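Stilllebenfotografie

Die Stilllebenfotografie ist ein Teilgebiet der Fotografie, unbewegte Gegenstände, meist im Atelier. Vorläufer in der Malerei, vor allem 17. Jahrhundert. Abgrenzung zur Produktfotografie fließend.

Geschichte
Frühe Aufnahmen schon in den Anfangsjahren des Mediums - lange Belichtungszeiten, da boten sich Gegenstände an. Später Werbung und Katalog, im 20. Jahrhundert dann auch abstrakte Arbeiten.

Technik
Stativ, kleine Blende, meist weiches Seitenlicht. Dunkler Stoff schluckt Streulicht, heller Karton hellt Schatten auf. Durchscheinende Gefäße werden oft von hinten beleuchtet, Metall eher über große Flächen. Reihung, Staffelung und Dreieck sind die üblichen Anordungen. 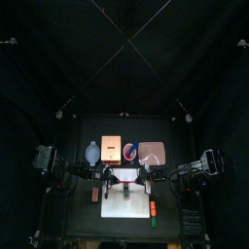 Lesezeit: 1 Min.

Schwarzer Grund lässt helle und kupferfarbene Gegenstände stärker hervortreten, Konturen dunkler Objekte gehen dagegen leicht verloren. Abhilfe: Streiflicht von der Seite.

Rezeption
Rania Mahasneh ordnet die Gattung der Malerei zu, Segundo Cáceres wiederspricht - für ihn eigenständig. Siehe auch: Tabletop-Fotografie, Vanitas.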